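4 June 2025

The fan has been going since breakfast and I'm still not convinced it cools anything. It pushes the same warm air over the tiles and back again. The Goladell leaflet promises a "fresh room in 8 minutes" – I gave it over 100 and my shirt still stuck to the chair.

Moved my tea to the little brown stool, supposedly handier than the low table. We'll see. Those thin gray legs don't look like much, and I give it until August before something spills.

The blue mug, at least, I trust.

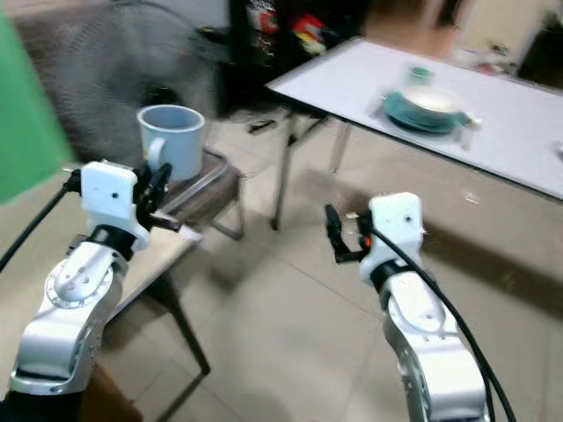 Later, after supper

Fan off. No difference that I can tell.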